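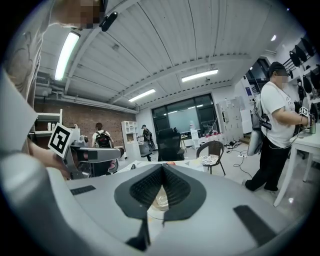 Three grippers in use, one held by an operator in a light gray shirt.

The Konen Institute, a nonprofit that supports research on plant-derived compounds, will open its reference collection to outside laboratories in July. The collection, known as Ustora, holds 2,000 dried specimens and extracts, each stored with its field notes.

The institute's director of collections said the change followed repeated requests from smaller groups. "Many laboratories have the instruments but no verified material to compare against," the director said. "They were buying samples of uncertain origin, and their results could not be repeated by others."

Under the new terms, 200 extracts will be available in the first year. Applicants must hold the permits required in their own country and agree to return their data to the institute. Material will not be supplied to individuals or for use in human subjects.

Asked about the cost, the director said that the fee had been set at $500 per request and would be waived for student projects. "The fee pays for shipping and paperwork. It does not pay for the collection itself, which is supported by the Riseteo endowment."

The oldest specimens come from the Väisänen herbarium, transferred to the institute 15 years ago. Their labels are still being transcribed. "Some of the handwriting is difficult, and the place names have changed," the director said. "We would prefer to release those records late than to release them with errors."

Requests will be reviewed in the order received.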